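Leave the Mess In
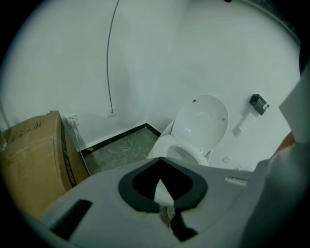

How many demonstrations does a robot need before it can clean up a room it has never seen?

More than most teams plan for, and from more rooms than most teams have. The number of rooms matters a good deal more than the number of demonstrations.

I have worked on data for learned manipulation long enough to have made the usual mistake. At Halliday we started with one test room. It had a good table, even light and a shelf of objects we had picked ourselves. We collected 1354 demonstrations there and trained a policy called Drandum on them. In that room it was very good. In the kitchen down the hall it reached for the shadow of a cup.

The second time we sent people out with hand-held grippers and told them to work in whatever rooms they could get. Offices, stairwells, storerooms, bathrooms with boxes still standing in them and cables hanging down the wall. We set a limit of 200 demonstrations for any one building. The set was harder to label and unpleasant to review. The policy trained on it was worse in the test room and better in every other place we tried.

I think the lesson is plain, but I keep seeing labs go the other way. Someone reviews the first batch, sees clutter, and writes a page of rules. Move the boxes out. Close the lid. Use the same trash can each time. Each rule looks sensible and each one takes away something the robot will meet later. A scrap of crumpled paper is a fair example. Paper balls up differently every time, it weighs almost nothing, and it gets dropped in places where there is hardly space for a hand. A foam cube on a clean table teaches very little about that.

There are fair objections. Annick Beaulieu, who ran collection at Plevis when I was there, argued that variety without a plan is just noise. She had people record the same task in 5 places before they were allowed to change the task, and her sets were easier to learn from than mine. I have come around to most of her view. If the room, the object and the goal all change at once, it is hard to say what went wrong when a policy fails. So change the rooms freely and the tasks slowly.

The other objection is cost. Driving people to odd places takes time, and a morning in Stendiston can end with very few usable recordings. That is true. But a fixed room has a cost too, and it shows up later, when the robot is already at a customer's site and the people who built the set have moved on to other work.

Privacy is the part I am least sure about. Real rooms belong to someone. We ask before we record, we stay away from papers with names on them, and we delete a session if the owner changes their mind. I would like to see a common rule for this across the field, and so far every lab I know has written its own.

My advice to a new team is to spend the first 2 weeks away from the lab. Record the same small task – picking up litter will do – in every room that will have you. Train on that, even if the set is small, and look at the failures before buying a nicer table.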